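Staff who accept paper records for the Kaltasach Reading Room are asked to follow this procedure for every loose sheet, whether it arrives singly or as part of a larger deposit. It replaces the shorter guidance issued in August. Bound volumes, photographs and parchment are handled under separate instructions.

## Before you begin

Reserve a table in the Sukprasert wing. The surface should be wiped with a dry cloth and left clear of food, drink, ink and adhesive notes. Wash and dry your hands thoroughly. Gloves are not required for ordinary paper and tend to make thin sheets harder to control.

You will need:

- a soft pencil, grade 2B
- a soft, wide brush
- blotting paper, cut larger than the sheet
- two flat boards and a light weight
- one acid-free folder per group of sheets
- an intake form, signed by the depositor

Ink pens must remain outside the room.

## Flattening a folded sheet

1. Check the sheet for mold, active insects or flaking ink. If any of these is present, stop, place the sheet in a clear sleeve and notify the duty conservator, Usa Kaewkla.

2. Remove paper clips and pins by supporting the sheet from beneath and sliding the metal away. Do not pull upward. Rusted staples are left in place for the conservator.

3. Open each fold slowly, beginning with the outermost. A fold that resists should not be forced. Return the sheet to its folder and mark the intake form "humidify."

4. Brush loose dirt from the center toward the edges, using light strokes in one direction. Omit this step where the text is in pencil or chalk.

5. Lay the sheet flat and look it over under low, even light before it goes between the blotters. Creases that remain at this point should be recorded on the form by position (upper, middle or lower third).
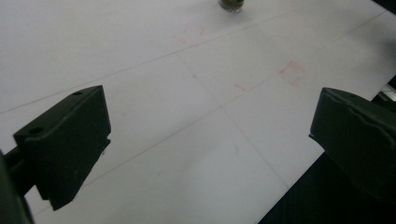 6. Place the sheet between two pieces of blotting paper, then between the boards. Set the weight in the middle. Leave the stack undisturbed overnight.

7. Remove the sheet the next morning. Slight waviness is acceptable. A sheet that is still curling may be returned to the boards for one further night -- longer pressing requires approval.

## Numbering and foldering

Write the item number in pencil on the back of the sheet, in the lower right corner, pressing as lightly as legibility allows. The number consists of the deposit name followed by a running figure, for example Esitz 418. Sheets blank on both sides are numbered in the same way and are not discarded, as they may have served as wrappers or cover leaves.

Place no more than 12 sheets in a folder. Where a letter runs to several pages, keep the pages together even if this leaves a folder partly filled. The folder label should carry the deposit name, the first and last item numbers, and the year or years covered. If only an approximate date is known, write it in square brackets: [1854].

Large deposits are boxed by the storage section. Notify Maximiliano Collado in advance of any deposit exceeding 200 sheets so that shelf space can be assigned.

## Completing the record

Enter each folder in the Misix catalog on the day it is labeled. The condition field accepts the terms "good," "fair" and "poor" only; further remarks belong in the notes field. Attach the intake form to the record and file the paper copy in the gray cabinet beside the issue desk.

Corrections to an item number are made by drawing a single pencil line through the old number and writing the new one above it. Do not erase.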